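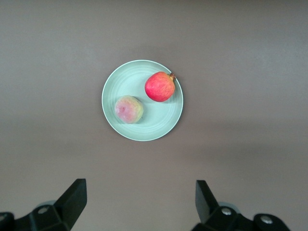 I gave up on the fruit bowl in January, and I'm not going back.

Ours was a big deep thing from a homewares shop in Fernport, and it was where fruit went to be forgotten. You'd pile in a couple of kilos on shopping day, eat whatever was on top, and by the end of the fortnight there'd be something brown and weeping at the bottom with a colony of tiny flies in attendance. I reckon we threw out a mandarin for every two we ate.

My neighbour Hildegard Fröhlich doesn't own a fruit bowl. She puts out a plate, an ordinary one, with whatever she thinks will get eaten that day, and the rest stays in the fridge or the pantry. I thought it looked a bit mean the first time I went over for a cuppa (is that all you've got, Hildegard?), but I ate a whole pear while we were talking and I hadn't even wanted one!

So now we do a plate. Two pieces, sometimes three if the kids are home. You can see all of it, you can see when something's on the turn, and because there's so little there it looks like somebody put it out for you. My favourite colour for it is pale green, which makes anything red look fantastic, and a pomegranate sitting there on its own is as good as a bunch of flowers. Cheaper, too. I paid 18 dollars for some very average tulips at the Nikolaidis grocery last winter and they flopped before the weekend was out.

People tell me a full bowl looks generous, and I do get that. My mum's table always had one, heaped up, with grapes hanging over the side. But she was feeding seven of us and it was empty by teatime. There are four of us here and one won't touch anything with fuzz on it.

The old bowl lives on top of the fridge these days. It's got batteries in it, a tape measure and 11 pens, and I think two of the pens still work.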